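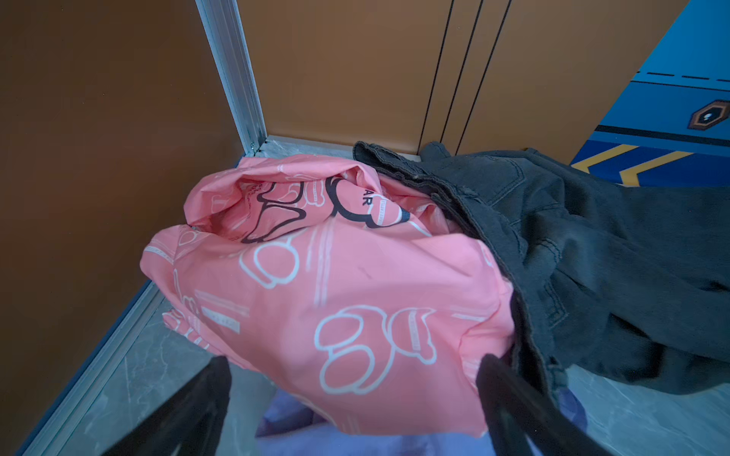
Laundry sorting area, floor and clothing check
Site: Clema, Priltodbridge
Checked by: Nayara Bittencourt
Period: May 2025

1. Floor clear of standing water — OK
2. Floor surface free of chips and raised edges — OK. Chip by the door was filled in March.
3. Walkway to the exit open — OK
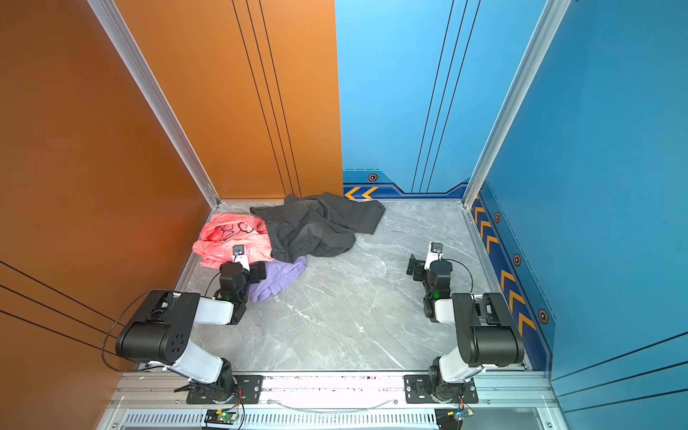
4. Garments off the floor when not being sorted — NOT OK. Clothing left in the corner is a trip hazard once people start carrying full loads. Kátia Lins to remind both shifts.
5. Pockets emptied before washing — not checked this time. Coins and a lighter turned up last time.
6. Sorting labels on bins readable — OK, two replaced. 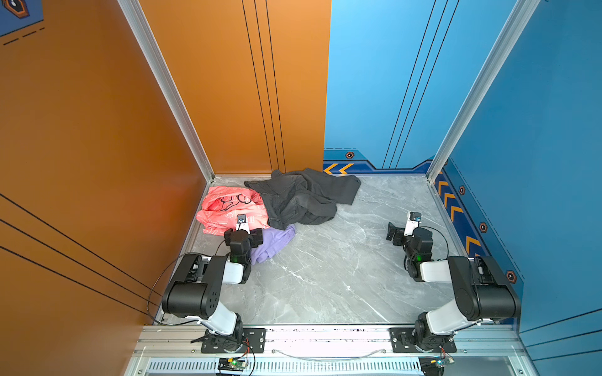 7. Darks kept apart from lights — NOT OK. Mixed piles are our most common cause of rewashing. The charcoal jeans were bunched up together with the pink printed item and the lavender piece, and dark denim should go in its own load. Leilani Tillman will go over sorting with new staff.
8. Lint bin emptied — OK
9. Detergent caps closed — OK, one sticky, wiped down.

Items 4 and 7 stay open until Anselmo Figueiredo signs them off.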